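Odorex Adds State Administrative Rulings to Shek Research Service

Collection of agency decisions, indexed by editors, opens to all subscribers at no added charge

HUSTEMTON, April 29, 2019 -- Odorex, a publisher of legal research tools for small and midsize law firms, today announced that it has added a full collection of state administrative rulings to Shek, its online research service. The collection covers decisions from 281 state agencies, boards and commissions, including those that handle workers' compensation, professional licensing, public utilities, tax appeals and environmental permits.

The rulings are available now to every Shek subscriber. There is no change to the monthly price and no separate sign-up.

Administrative decisions are often hard to find. Many agencies post them as scanned files with no index, and some remove older decisions when a website is redesigned. Lawyers who practice before these bodies have usually kept their own binders or called the agency clerk to ask for a copy. The new collection puts the decisions in one place, with the full text searchable by word, party name, agency, hearing officer and date.

"A licensing lawyer may need to know how a board has treated the same violation over the last ten years," said Solomiia Bilyk, director of content at Odorex. "The answer is in the decisions, but getting to them has taken far too much time. Our customers have been asking us for this since we opened Shek, and it was the first thing on the list when we planned this year's work." 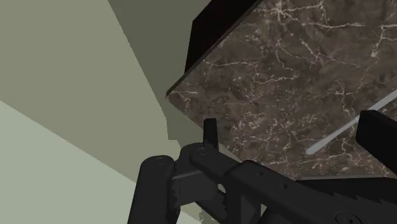

Each ruling in the collection carries a short summary written by an editor with a law degree. Editors also assign subject headings from an outline that Odorex developed for administrative law. The outline has 48 main headings, and a user can start from any of them and work down to a narrow point, such as the notice required before a license suspension. Where a ruling was later appealed to a state court, the entry links to the court's opinion if that opinion is in Shek's case law library.

Scanned decisions were converted to text and then checked by hand. The original page image stays attached to each one, so that a lawyer can confirm a quotation or attach the official version to a filing. Page breaks from the original are marked in the text for use in citations.

Odorex began the work in November at its editorial office in Mornbridge. The company hired 30 contract editors for the project and has kept a smaller group on staff to handle new decisions. New rulings will be added within 2 business days of the date an agency releases them. For agencies that send out decisions only on paper, the wait will depend on the mail.

Subscribers can also set alerts by agency, subject heading or party name. Alerts arrive by email once a day, or once a week for users who prefer fewer messages. An alert can be shared with others at the same firm, and a firm administrator can see and edit all of the alerts on the account.

"We spent a lot of time on the headings," Bilyk said. "Agencies use different words for the same thing. One board says 'reprimand' and another says 'letter of concern' -- and a plain word search will miss one of them. A heading brings them together, and the user can then judge whether the cases are really alike."

Coverage dates differ by agency. A list on the Shek help page shows the earliest decision available for each body, along with any known gaps. Decisions that are sealed by law, or that an agency has withdrawn, are not included. Subscribers who have a decision that appears to be missing can send it to the editors through a form on the same page.

Odorex will hold free online training sessions on the new collection for subscribers next month. The sessions will cover basic searching, use of the subject outline and setting up alerts. Recordings will be posted for those who cannot attend. Law librarians at county and bar association libraries that subscribe to Shek may register any number of staff members.

About Odorex

Odorex publishes Shek, an online legal research service with case law, statutes, court rules and administrative materials. Its customers include solo lawyers, small and midsize firms, and public law libraries. The company is based in Hustemton and has an editorial office in Mornbridge.

Media inquiries: Press Office, Odorex, Hustemton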